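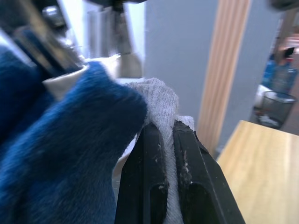

Gray knit and blue plush, up close at the Flurnilberg glove library.

We use cookies to remember your settings. Accept / Manage preferences

Posted in February
By Fernanda Torres, Meléndez Glove Library

Flurnilberg's glove library opens its doors for Sunday borrowing

FLURNILBERG -- I'm very happy to announce that the Meléndez Glove Library is adding Sunday hours! Starting this month you can come by the Murnitz building from 10 a.m., borrow whatever your hands need, and bring it back when the cold lets up. You don't need a card. You do need to write your name on the sheet by the door (legibly, please, I'm looking at a page right now that could say anything).

If you haven't visited us before, we lend gloves, mittens, hats and soft scarves, all of them donated. I started this with a single drawer in my hallway. We've now made 3,212 loans, and 719 of those came this winter alone, which kind of floored me when I added it up. A lot of them are plain gray work gloves. People borrow them for shoveling or moving a couch, then come back two days later asking if we have anything fuzzy.

We do have fuzzy. Plush goes fast, though, so if you want it, come early.

What happens when things come back

Returns are the part I get the most mail about, so let me walk you through it. Everything gets shaken out, washed and clipped up to dry. Knit gloves hang one at a time, each with its own clip. I used to double them up to save space and ended up with cuffs that stayed damp until the next day -- lesson learned.

Once they're dry I go over the fingers for holes. Small ones get darned, usually in whatever yarn is closest, so don't be surprised if your gray glove has a green thumb. Then they're matched into pairs and put back on the shelf. Red ones are easy to match. Gray ones take me all evening, because there are so many grays and every one of them looks right until you put it next to its neighbor. 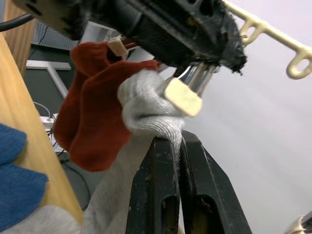
We could use your spare clips

Our other news is the drying corner. Novard, the housewares shop two doors down, has given us 600 plastic clips, and we plan to string five new lines across the back wall before the end of the month. I'd still love more! Clothespins are fine, the little clips from old hangers are great, and anything that opens without leaving a dent in the wool will get used.

Single gloves are welcome too. I mean it. We keep a basket of them, and every so often a left from one street meets a right from another and off they go together.

How to donate or borrow

Drop-offs are accepted any time we're open. Please tie pairs together and empty out the fingertips first (sand, mostly). Borrowing is free, and kids' sizes are on the bottom shelf where kids can reach them.

Reporters who'd like to stop in are welcome on Sunday before we open. Ask for Fernanda Torres at the Murnitz building, side entrance, and wear something warm, the hallway is freezing.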